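Off-Peak Use of an Independent Skating Rink: The Hercombe Roller Rink, Trumness
Final Project Report
Recreation and Leisure Management, Group Project Module
Flenlow College

Summary

This report examines the use of weekday daytime sessions at the Hercombe Roller Rink, an independently owned indoor rink in the town of Trumness. The project compared admissions before and after a change to the daytime program, and gathered the views of people who attended. Daytime admissions rose from 1,789 in the spring period to 2,186 in the fall period of equal length. Part of the increase came from two new group bookings. Spending at the snack counter did not rise in line with admissions. The report recommends that the rink keep the revised program for a further period, change the way group bookings are recorded, and review the opening hours of the snack counter.

1. Background

The Hercombe Roller Rink occupies a former bus depot on the north side of Trumness. It has one main skating floor, a small practice area, a skate hire desk, a party room and a snack counter. The building is leased from Grabowska Estates, which also owns the parking lot and the adjoining furniture store. The current lease requires the rink to open on weekdays during the day, a condition that dates from a time when the site shared its heating and security costs with a second tenant.

Evening and weekend sessions at the rink are well attended and were not part of this study. Daytime sessions have been a concern for the operator for several years. Staff and heating costs are nearly the same whether a session draws a full floor or only a handful of skaters, and hire income from a quiet afternoon does not cover the wages of the people on duty.

In August the operator replaced a single long daytime session with three shorter ones: an early session for adults and beginners, a midday session for parents with young children, and an after-school session ending at 5:30 p.m. Admission prices were left unchanged. The operator agreed to provide admission records to the project group on the condition that income totals would not be published.

2. Aims

The project set out to answer the following questions.

Did daytime admissions change after the new program was introduced?
Which of the three sessions accounted for any change?
What did visitors think of the new session times?
Did a change in admissions lead to a change in snack counter sales?

The group did not attempt to measure the effect of the program on evening attendance. This was discussed at the planning stage and set aside, as the evening figures are kept in a different system and could not be matched by ticket type.

3. Method

Admissions data were taken from the daily sheets completed at the hire desk. Each sheet lists tickets by type, with a separate line for skate hire. The sheets were entered into a spreadsheet by one member of the group and checked by another. Where a sheet was missing, the day was removed from both periods so that the comparison would remain fair.

The group attended 19 daytime sessions. At each one, two members noted arrival times, departure times and the approximate mix of adults and children. Observation was carried out from the seating area next to the practice floor, with the agreement of the duty manager.

Short interviews were held with 42 visitors. All of those interviewed were adults, and all gave verbal consent. The interview had six questions and took a few minutes to complete. Visitors were approached while resting or while returning skates, which means that people who left in a hurry are likely to be underrepresented.

Snack counter sales were supplied as weekly totals by item group: hot drinks, cold drinks, hot food and packaged snacks. The counter does not record the time of each sale. It was therefore not possible to assign sales to a particular session, and the analysis in Section 4.3 is limited for that reason.
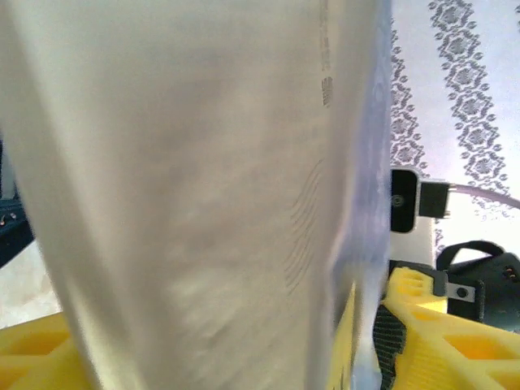
Figure 1. Translucent white plastic cup.

4. Results

4.1 Admissions

Total daytime admissions in the spring period were 1,789. In the fall period they were 2,186, an increase of 397, or 22 percent.

The growth was not spread evenly. The midday session for parents and young children was the busiest of the three throughout the fall period and was the only one that continued to grow from month to month. The after-school session started strongly, fell back once the weather turned, and then held steady. The early session for adults and beginners remained small. On several mornings the floor was used by the same few regular skaters who had attended under the old program.

Two group bookings began during the fall period, one from a home-schooling network and one from a day program for adults. Both groups attend in the midday session. The hire desk entered these bookings in different ways on different days, in some cases as individual tickets and in others as a single group ticket with the number of skaters written in the margin. The group corrected the entries where the margin note was clear. Where it was not, the booking was counted as one admission, and the fall total is therefore more likely to be too low than too high.

4.2 Visitor views

Most visitors interviewed were satisfied with the new session times. Parents of young children spoke most favorably of the program. Several said that they had stopped coming under the old arrangement, when toddlers on push-along frames shared the floor with fast skaters, and had returned after hearing about the midday session from other families.

Regular adult skaters were less positive. The early session ends at 11:15 a.m., and a number of them said that this was too short once time had been taken to lace and return skates. Some also felt that the change had been announced poorly. The notice was posted at the hire desk and on the rink's web page, but the large sign facing the road continued to show the old hours into the fall.

Visitors to the after-school session raised two practical matters. The first was the line at the hire desk, which is longest in the quarter hour after the session opens. The second was the bus. The service from the center of Trumness stops outside the rink shortly before the session starts, but the return bus leaves eight minutes before it ends. Families without a car must either leave early or wait for the next one.

4.3 Snack counter

Cold drink and packaged snack sales rose slightly between the two periods. Hot drink sales were level. Hot food sales fell. Taken as a whole, the counter sold less per visitor in the fall than in the spring.

Two explanations seem likely. Shorter sessions leave less time for a meal or a break, and the counter is closed for the half hour between the early and midday sessions - the point at which one set of visitors is leaving and another is arriving. Several parents said they would have bought lunch if the counter had been open when they came in.

5. Discussion

The increase in admissions is encouraging but should be read with care. The two periods fall at different times of year, and indoor rinks in general can expect more visitors as the weather cools. The rink's own records from earlier years would allow this to be tested.

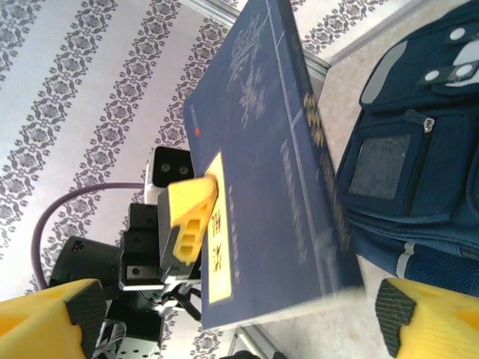

Those earlier records are kept on paper, and only part of the previous year's sheets could be found during the project. From the weeks that were available, there was some seasonal rise from spring to fall under the old program as well, though a smaller one. The group considers it reasonable to say that the new program contributed to the increase. It is not able to say by how much.

The position of the early session is less certain. It serves a loyal group, and it fulfills the lease condition on daytime opening, but it adds little to total admissions. The operator may wish to discuss the condition with Grabowska Estates when the lease is next reviewed. A later start, with the early and midday sessions closer together, would reduce staff hours while keeping both groups of visitors.

6. Recommendations

The revised program should be kept through the next spring period, so that a like-for-like comparison can be made.

Group bookings should be entered on the daily sheet in one agreed way, with the number of skaters in its own column.

The snack counter should stay open between the early and midday sessions on a trial basis, with sales for that half hour noted separately.

The end of the after-school session should be moved to 5:15 p.m., or the bus company should be asked about the timing of the return service.

The road sign should be updated before any further change to the hours is made.

7. Limitations

The interviews were few in number and were held only with people who were already at the rink. Residents of Trumness who do not skate, or who used to and have stopped, were not reached. The group had planned a short survey at the public library, but permission was not received in time. Observation sessions were also weighted toward the midday and after-school periods, as members had classes at Flenlow College on most mornings.

8. Acknowledgments

The project group thanks the management and floor staff of the Hercombe Roller Rink for access to the building and its records, and the visitors who gave their time to be interviewed. A copy of this report and the completed spreadsheet has been given to the operator.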